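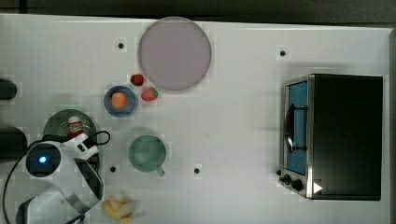
Clastitz, series two: I am not convinced

5 June 2021

Everyone whose taste in cartoons I normally trust has told me the second series of Clastitz is the good one. The first was just setting up, they said. Get through it and you'll be rewarded. Well, I have got through it, and I've now watched the first 9 episodes of the second, and I would like to know when the reward is due.

For anyone who missed it, Clastitz is the one where children in the harbour town of Whitcombe find glass tiles on the beach and each tile has a creature asleep inside it. You wake the creature by winning a match. You put it back to sleep by losing one. That was a decent enough rule and the first series mostly stuck to it. There was even a good episode where the heroine lost on purpose so that her moth thing could have a rest.

Series two drops the rule by episode three. Now a creature can wake up if its owner is upset enough, and since everyone in this programme is upset all the time, the matches hardly matter. In episode six there is a four-minute match on the sea wall, nicely drawn, with rain and everything, and then the loser shouts and his tile lights up anyway. What was the match for?

Then there is Beltari. Fans go on about Beltari as if it were the best idea anyone has had in a children's show. It's a second world on the other side of the tide, and it is brown. Brown rocks, brown sky, people in hoods who say that the balance is failing. I have seen this place in up to 4 other cartoons and I didn't much like it there either. Whitcombe had a chip shop and a bus that never came. I'd take the bus.

I will give them Rovbridge. The two episodes set there are funny, the rival school is properly horrible, and the crab with the cracked tile is the first new creature I have cared about. The music is better as well. Somebody has finally turned down the guitar in the opening titles.

The English dub is a mixed bag. The moth has a new voice and it sounds bored, which sort of works. Two of the hooded people seem to be played by the same actor, and in episode eight they have an argument - I had to go back and check who had won.

People on the message board say it all comes together in the tournament. One thread on the subject is 219 posts long, and I read far too much of it, and what it mostly shows is that people who have waited a long time for something would like it to have been worth it. The tournament doesn't start until the August batch of episodes. I suppose I'll watch them. If the crab goes out in the first round I'm done.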